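How to Start an Artists' Collective and Put On Your First Group Show

If you have a few artist friends and you keep saying "we should do something together," please do it! Starting a collective has been the best thing to happen to my own painting in years. We began Shezi with six people and a group chat, and our first show opened the following September in a former tile store on Nurnley Street. I've now been through this with two groups, and most of what follows is stuff I wish I'd had on a sheet of paper the first time.

Find your people

Start small. Five to eight members is plenty for a first show, and it's much easier to add artists later than to ask somebody to leave. Look for people who finish work. I mean it! Style matters far less than you'd think (we have a weaver, two printmakers and a guy who casts shoes in wax), but a member with nothing ready three weeks before opening night will cost everybody sleep.

Meet in a studio if you can, with work on the walls. You'll learn more about each other in an hour of looking than in a month of messages.

Write down the boring parts

One page is enough. Put down how new members join, what each person pays in, how sales are handled and who has the password to the email account. We each pay $14 a month, and the artist keeps the full price of anything sold. Other groups take a cut for the kitty and that works fine too. Pick one and write it down before any money shows up.

Choose a name at the same meeting if you can stand it. Ours took four meetings. Check that the web address is free before you fall in love with it.

Get a space

Commercial galleries book far ahead, so look sideways: empty storefronts, library halls, the back half of a frame shop. Write to the owner with dates, a short paragraph on the group and three good photos of work. Bullance, the framing place near us, said yes to the second email I ever sent them, and we paid $300 for two weeks with the lights included. Ask about insurance, keys, restrooms and whether you can put screws in the walls. 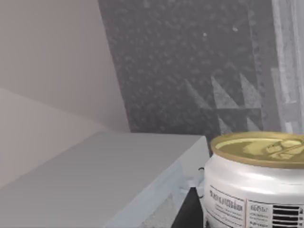
Plan the hang before you carry a single painting up the stairs. Measure every wall, then draw it on graph paper or build it in any free 3D program, whichever you enjoy more. A rough model can be very plain, just smooth beige-gray walls and a big white block with a flat top, and that's plenty to start moving pictures around. Add your pieces as flat rectangles at the right size and try three or four layouts. Be brave with empty wall! Our first plan had every member's entire output on it, and the show got so much better when we took a third of it out.

Hang and light

Set the middle of each picture at 58 inches from the floor and keep that line all the way around the room. Lean everything in place first, live with it through lunch, and then start drilling. Two people per picture, one to hold and one to stand back and shout. Aim your lights last, after the labels are up, and walk the room at dusk to catch glare on anything behind glass.

Labels need the artist, title, year, medium and price. Print spares. You will find a typo.

Tell people

Send the listing to local papers and arts calendars six weeks out, with one strong image and a caption. Posters still work wonderfully in coffee shops and laundromats. We printed 198 postcards for the Wollolside show (the printer had an odd stack of card left and gave us a deal) and every member mailed a share of them by hand with a note on the back. People kept them on their fridges for months!

Opening night

Keep it simple: 6 to 9 p.m., something to drink, a guest book with a pen tied to it. Put two members by the door in shifts so that visitors get a hello, and spread the rest of you around the room near somebody else's work. It's so much easier to rave about a friend's prints than your own paintings.

Our first show sold $2,085 worth of art, most of it small pieces, so do encourage everyone to bring something little and affordable. Take down on the date you promised, fill the screw holes, send the owner a thank-you card, and get the next meeting on the calendar while everyone is still excited.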